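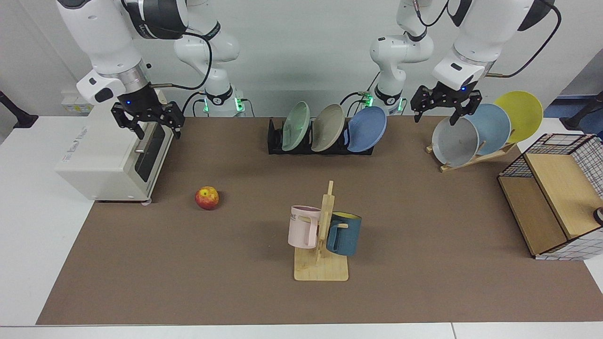
Toaster oven

A toaster oven is a small electric oven with a front door, a removable wire rack and a removable baking pan, made to stand on a kitchen worktop. It toasts bread, reheats cooked food and bakes small quantities. The name is used loosely in British shops, where the same appliance is also sold as a mini oven or tabletop oven. The larger models, with a capacity above 20 litres, are more often given the second name.

Construction

The body is a folded steel shell, painted or enamelled on the outside and left bare or coated on the inside. Between the shell and the cooking chamber there is usually only an air gap, and the outer surfaces become hot in use. Short legs raise the base above the worktop so that air can pass underneath. The feet are commonly capped with rubber or a heat-resistant plastic to prevent slipping and marking.

The door is a single pane of toughened glass in a metal surround, clear or tinted. In most designs it is hinged along the bottom edge and opens downwards, with a bar or small handle near the top. On many models a hook links the door to the rack, which slides part of the way out as the door is lowered. Side-hinged doors exist but are uncommon in the smaller sizes.

Heat comes from two or four elements, placed above and below the rack. These are either quartz tubes, which glow within seconds of being switched on, or metal-sheathed rods, which are slower but less easily broken. A crumb tray slides in beneath the lower elements.

Controls

The simplest ovens have one clockwork timer, marked in minutes, which also acts as the main switch. A second dial may select the power or the temperature. Where power is selected, the settings switch elements in and out of the circuit; where temperature is selected, a thermostat turns the elements on and off. Small ovens without an adjustable thermostat normally have a fixed cut-out, and the elements may go dark for a time during long cooking. This is often mistaken for a fault.

The Riedl compact oven has a single upper and a single lower element with a combined output of 800 W. The Burkik two-slice model is of similar layout, with the timer placed beside the door instead of below it. Its inner rack is 252 mm wide.

Use

Bread is toasted on both sides at once and does not need turning. The time is longer than in a slot toaster, as the chamber has to be heated as well as the bread. A second batch put in straight after the first browns faster, and the timer should be set shorter to allow for this.

Open sandwiches, pastries, slices of pizza and thick-cut rolls can be heated without the difficulty of fitting them in a slot. Fruit may also be baked. An apple is cored, scored round the middle and placed in a shallow dish, with enough clearance above it to keep the skin well away from the upper element. Tall items tend to scorch on top before the centre is soft, and a loose cover of foil is used for the first part of the cooking. The foil must not touch the elements or the chamber walls.

Dishes must be ovenproof. Ordinary tableware may crack under direct radiant heat, and plates are best kept for serving.

Placing

Makers state a clearance at the back, sides and top, and the figure differs from one model to another. The Hakitz range is supplied with a fixed spacer at the rear which holds the oven away from the wall. The surface below should be level and able to withstand heat. Thin mats of plastic or untreated cloth are unsuitable during use. Dish racks, paper packaging and mains leads should be kept outside the stated clearance, and nothing should be stored on top.

Cleaning

The oven is unplugged and left to cool. The crumb tray is emptied and washed by hand, as are the rack and pan. The glass is wiped with a damp cloth and a little washing-up liquid; abrasive pads scratch tinted glass and remove printed markings from the front of the body. Elements are not washed. Grease on quartz tubes should be wiped off with a dry cloth once they are cold.

Ostgate pans and racks are sold separately as spare parts. The standard pan carries the part number 476 and does not fit ovens with curved rear walls.

See also: grill; slot toaster; hot plate; baking tray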